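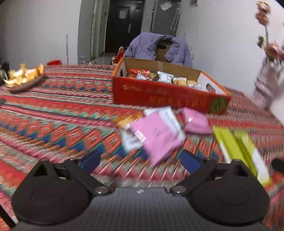 Section 3: Setting up your Corkeo for the first time

Okay, you've got the machine out of its box and the foam peeled off. I wrote this part of the guide after setting up my own Corkeo sewing machine twice (the first time I threaded it wrong and sulked for an evening), so I'll take it slowly.

Before you plug anything in, find a table that doesn't wobble. Mine did, and at full speed the whole thing walked toward the edge! A folded towel under the machine won't help, it only makes it bounce.

1. Make sure the power switch on the right side is set to O. Push the plug into the machine first, then into the wall.

2. Put the foot pedal on the floor and run its cord behind the table leg. I like mine a little left of center, but wherever your foot lands is fine.

3. Turn the handwheel toward you until the needle is all the way up. Always toward you, please.

4. Wind a bobbin. Set the spool on the pin, bring the thread around the small tension disk, pass it through the hole in the bobbin and push the bobbin over to the right. Hold the thread tail for the first few turns, then snip it.

CAUTION: Keep long hair and loose sleeves away from the winder. It spins faster than you'd think.

5. Drop the bobbin in with the thread coming off to the left, pull it through the slot, and close the clear cover.

6. Lift the presser foot and thread the top, following the numbers printed on the case. If the foot is down, the thread can't get between the disks and you'll have a bird's nest under your fabric (that was my sulky evening).

7. Set the stitch dial to 3 and sew a test line on two layers of scrap cotton.

NOTE: Loops on the underside mean the top thread needs redoing. Leave the tension dial alone until you've rethreaded at least once. Pilar Urrutia, who checked these steps for me, adds that a bent needle can skip stitches too, so swap it if you've hit a pin.

8. Happy with the test line? Switch off, unplug, and brush any lint out from under the needle plate.

9. Put the cover on when you're done for the day.

Changing the presser foot is in Section 4, and the buttonhole settings come right after it.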